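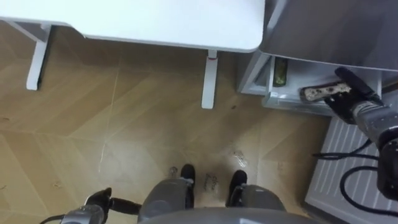
Figure 3. White desk standing on a light herringbone or chevron floor.

4.2 What people hear from upstairs

I should admit that I went into the interviews expecting to talk about music. I'd lived under a drummer as a student and I suppose I never quite got over it. But of the 69 residents I spoke to in Allivstead and Closstead, only 12 brought up music before I did, and most of those were fairly relaxed about it (one rather liked her neighbour's taste in brass bands). What they wanted to talk about was furniture. Chairs going back, desks being shunted along a wall, a bed that seemed to travel across the room over the course of a night!

Hard floors came up again and again. Many of the flats in both towns lost their carpets when the Maddocks blocks were done up, and the people living underneath could often tell me which month the work had been done, even years later. "April," said one man, straight away, before I'd finished asking. He described the sound of a desk being dragged as "like a lorry thinking about starting", and I've not been able to better that in my own notes.

The noise diaries tell much the same story, although they're patchier than I'd hoped. I asked everyone to keep one for 30 days. Some people wrote half a page every evening and some gave me a row of ticks, and I've used the lot, treating the ticks as a bare record that something was heard. Scraping turned up in the early evening more than at any other time, usually between getting home and eating. Thuds were spread through the day. I've left out anything put down to plumbing, apart from the handful of entries where the writer changed their mind halfway through the sentence.

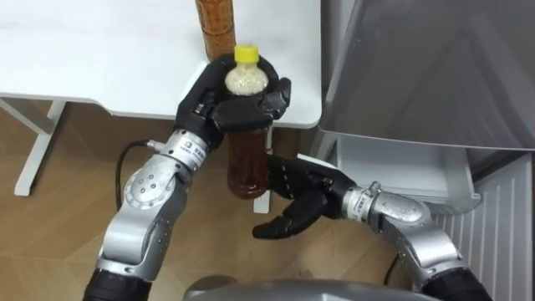 Being annoyed and complaining turned out to be only loosely linked. The diaries held up to 400 separate entries for a single stairwell, yet very few people there had gone up and knocked. Several said they didn't want to be "that sort of neighbour", a phrase I heard so often in Closstead that I started using it as a code. In Allivstead, where the stairwells are shared by fewer flats, people knocked sooner and seemed to fall out less over it. I'd be wary of making too much of this, as the Allivstead tenants had also lived there longer.

Felt pads deserve a word. Plenty of upstairs households had fitted them to chairs, hardly any to desks, and when I asked why, the usual reply was that a desk doesn't move. Their downstairs neighbours had other views, and I come back to those in section 4.3 alongside the Stolaston survey.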